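Chapter 3
Why we keep things: storing food at home before the fridge

I grew up in a house with a larder, and I didn't know it was called a larder until I was nearly grown up. We called it the cold cupboard. It had a stone shelf at hip height, a little window with wire gauze where the glass should have been, and a smell of apples and mice that I can still bring back if I shut my eyes. My grandmother kept butter on the stone shelf and would not have it moved to the fridge, even after we had a fridge. Fridge butter, she said, was for people who didn't like their bread.

I mention her at the start of this chapter because in the last one we spent a long time with farms and harvests, and it's easy to come away thinking that the hard work was over once the barn was full. For most households it was only halfway done! A family that brought in its wheat, cabbages and plums in late summer then had to make them last until something green came up again, and that could mean a very long wait. So from now on we're going indoors, into the kitchen and the cellar and the shed, to see how people managed it.

Let me give you a village to think with. Brilerstead sits on a slope above a small river, and in the years we're interested in it had 57 households. We know a fair bit about what they ate because a local woman, Angeliki Chrysikopoulos, kept a kitchen book for most of her married life, and her family held on to it. It isn't a recipe book as you or I would understand it (she hardly ever gives amounts, and when she does she writes things like "enough"). She put down what went into the cellar, what came out, and what had to be thrown to the pig. There are 335 entries in all, and I have read every one of them, some with a magnifying glass.

What struck me first was how much of the book is about containers. I had expected her to fuss over salt and vinegar and smoke, and she does, but she fusses far more over crocks, jars, barrels and bottles. A cracked crock gets half a page. One May she borrows a barrel from a neighbour and it's still being mentioned two years later, because the neighbour wanted it back and she had it full of beans.
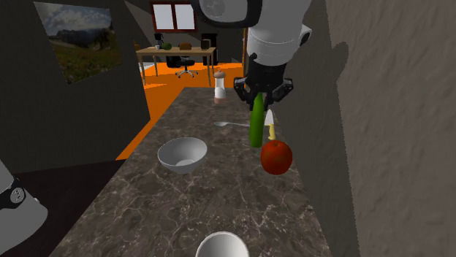
And when you think about it, she was right to worry. You could always cut another cabbage, but a good vessel with a tight lid cost real money, and if it let the air in you lost everything inside. Oil had to be kept away from the light or it turned. Wine needed a stopper that fitted. Pickles wanted something that the vinegar wouldn't eat into, so metal was mostly out and glazed pottery was in - provided the glaze was a decent one, and we'll come back to some nasty stories about glaze later in the chapter.

Glass came slowly to Brilerstead. In the early pages there is hardly any, and what there is gets handed round between sisters and cousins like the family silver. Then a shop opens in Testesau, a morning's walk away, and the word "glass" starts turning up on every other page. You can almost hear how pleased she is. With glass you could see what was going on inside! No more lifting the lid in February and hoping for the best.

My colleague Mekdes Gidey, who read an early draft of this chapter, thinks I'm too fond of the glass jar, and that the plain old hole in the ground deserves more credit. She has a point. Carrots in damp sand, potatoes under straw and turnips in a pit fed far more people than plums in syrup ever did, and they hardly get a mention in the kitchen book, probably for the simple reason that everybody already knew how to do it. Keep that in mind whenever you use a source like this one. People write down what bothers them, and leave out what they could do in their sleep.

We'll start with the oldest methods, drying and salting, and then move on to smoke, vinegar and sugar. Before you turn to the first section, have a look in your own kitchen and find three foods that would still be fit to eat next May if the electricity went off tonight. Write them down with a note of what each one is kept in. You'll need the list for the work on page 57.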